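Clomari sets aside budget for second two-arm table

Last updated: Monday, October 5, 2020

The packing company Clomari will buy a second table with two robot arms for its test room at Heffernan, the management has decided. The order goes to the supplier Pasteck and has a value of 3856 dollars for the table, the rails and the mounting parts. The arms themselves are paid from another budget, which was already approved in September.

The first table has been used for handling fruit and small baskets, a kind of work that the company would like to offer to its smaller customers. According to Nabila Simanjuntak, who plans the equipment purchases, one table is too little for the number of requests that the team receives. "We have people who wait two days for a free hour," she said. "Then they get the hour and they must first change the whole setup back."

The new table will have the same size and the same blue top as the first one. Kwame Osei from the test room had asked for this in his written proposal, so that the programs can be moved between the tables with small corrections only. He also asked for spare gripper fingers, and 500 dollars are reserved for these and for cables. 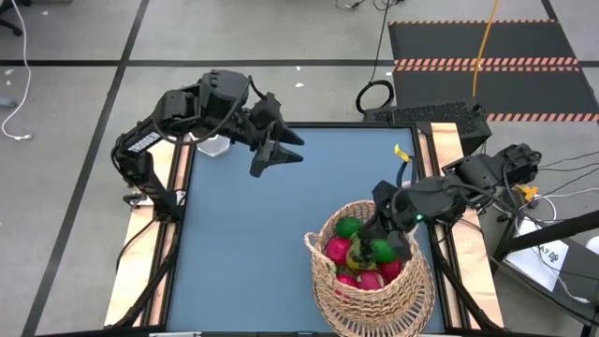

What is not in the budget

Two wishes of the team were moved to next year. One is a closed cabinet for the computers and power supplies. The other is a cable channel in the floor. Senyo Mensah, who is responsible for safety in the building, had supported the cable channel strongly and is not fully satisfied with the decision. He will now ask for simple cable covers, which can be paid from the normal maintenance money.

There was also a discussion about renting. An offer from Kundard for a rented table was cheaper for the first year, but the contract did not allow changes to the rails or to the position of the arms. For a test room this is difficult — the arms are moved often, and the team wants to do it without asking for permission each time.

Delivery is expected before the end of the year. Rodel Villanueva will prepare the floor space next to the first table and check if the electrical connection is enough for both. Until the second table is ready, the booking list stays as it is, and requests for fruit handling should be sent to Ms. Simanjuntak.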